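Tips for Looking After an Old House Without Spoiling It

By Nicanor Quezada

My house went up in 1912, when the Weerakoon Opera House was still selling seats across the street, and the same plasterers seem to have worked on both. The opera house got cherubs. I got a parlor ceiling with a fruit border and a front door that sticks from June until the first frost. What follows is what I've learned from living under the fruit.
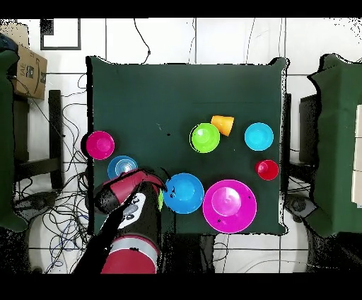
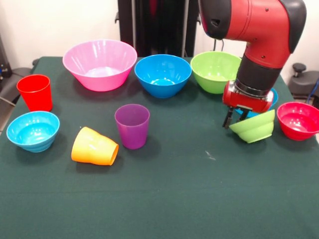 Bright plastic on dark green cloth. 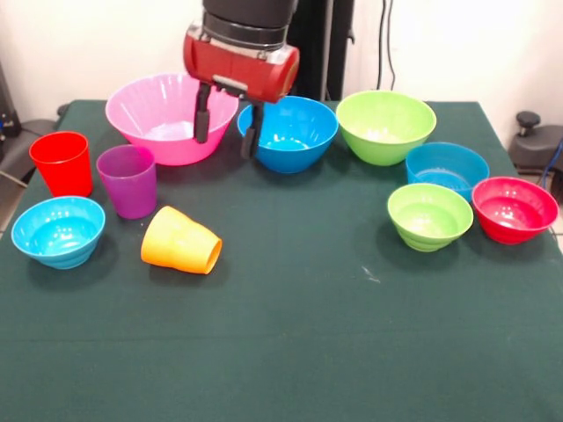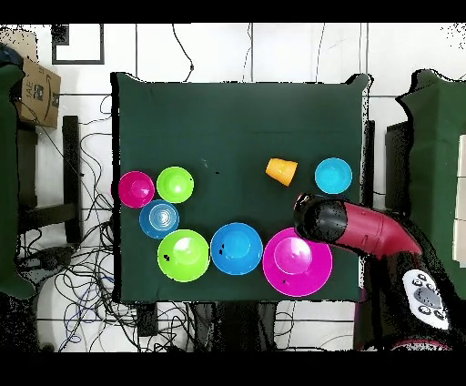 Start with the dust. Plaster molding collects it in every grape, and the temptation is to go up there with a wet sponge. Don't. Old ceilings were often finished in distemper, a chalky paint that comes off on a damp cloth and runs down your sleeve. Use a soft, dry paintbrush and hold the vacuum hose in your other hand, a few inches off. Test any cleaner in a corner behind a door first.

Hairline cracks can mostly be left alone. Mark each end with a light pencil tick, write the date beside it and look again in six months. If the crack has passed your tick, call a plasterer. If it hasn't, you own an old house and this is what they look like.

For a sticking door, find the tight spot before you reach for the plane. Close the door on a strip of carbon paper with the shiny side toward the painted edge, and the rub will show. Tighten the hinge screws next. On mine, two of them were turning in nothing at all. Pack the holes with wooden matchsticks and glue, let it set overnight and put the screws back. I had already planed the door by then, so I now also have a draft.

Sash windows want candle wax in the channels. Oil gathers grit and turns to something like tar. If the window is painted shut, run a putty knife around the joint, both sides, and be patient. Houses this age usually have lead paint somewhere, so test before you sand or scrape anything, and keep children out of the room until it's cleaned up.

Brass door plates are a matter of taste. The previous owner of mine polished them until the pattern was a rumor. I wash them with dish soap and warm water, dry them well and leave the brown where it is. If yours are lacquered, polish will only make them patchy.

Wood floors get a barely damp mop and nothing that promises a shine. There's a wax buildup in my hallway that I believe to be older than I am, and mineral spirits on a rag takes it up a square foot at a time, with the windows open. I've reached the coat closet.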